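6 August 2018
Ketill Bundgaard
Search this site Search Go

Does a second arm help with glass? Project report, part two

The claim we were given to test came from an earlier group's write-up, and it was a confident one. Train a policy on demonstrations by a human operator, give it two arms, and it will sort glassware by color better than the same policy with one arm. I didn't believe it when I read it in July, and I believe only some of it now.

My first problem was with the scoring. The earlier group counted a trial as good if the glass ended up in the right area. It could be lying down, or it could have been dropped the last inch. Þröstur Skov and I argued over this for longer than we should have. He thought the loose rule was fair for a first study. I thought it hid exactly the failures that matter with glass, and we settled on keeping both scores side by side. A strict success means the piece is upright, released, and not touched again.

My second problem was the objects. Clear glass is hard for cameras, everyone says so, and yet the old test set was mostly colored. We mixed clear pieces in with the teal and yellow ones and changed the layout between blocks. Some blocks had a board laid on the table at an angle, so that a policy that had only memorized a flat surface would have to deal with a new height.
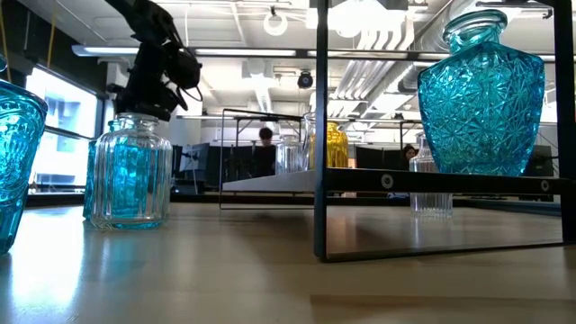
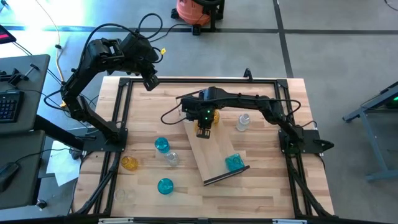 Clear, yellow and blue-green glass at the arms.

We ran 42 trials with two arms. By the loose rule, 33 were successes, and if I stopped there this would read like the earlier report. By the strict rule it drops to nine. Most of the lost trials were pieces that tipped on release or were nudged by the other arm on its way back. That last kind of failure can't happen with one arm, and the earlier write-up doesn't mention it.

I don't want to oversell the bad news either. The strict number is harsh, and a person tidying a shelf would probably fail it now and then. Ingvar Grímsdóttir scored the recordings separately from me, and we disagreed on two trials, both about whether a glass was touched after release. We went with her call on both.

What bothers me more is the comparison itself. The one-arm policy was trained on fewer demonstrations, as the two-arm sessions were recorded later, when the operators had more practice. So even where two arms looked better, I can't say whether it was the arm or the operator. Hefin Prothero suggested training both on the same number and reporting only that. I agree, but there wasn't time before the deadline.

Clear pieces did worse than colored ones under both rules. I expected a gap, but I can't tell how much comes from seeing the glass and how much from gripping it. The shapes weren't matched across colors – a ribbed piece and a smooth one are different jobs for a gripper – and a proper test would use the same shape in every color.

The score sheets are in the Hjaltested folder, with both columns filled in. Anyone who wants to repeat this should fix the scoring rule before the first trial and write down who operated each demonstration.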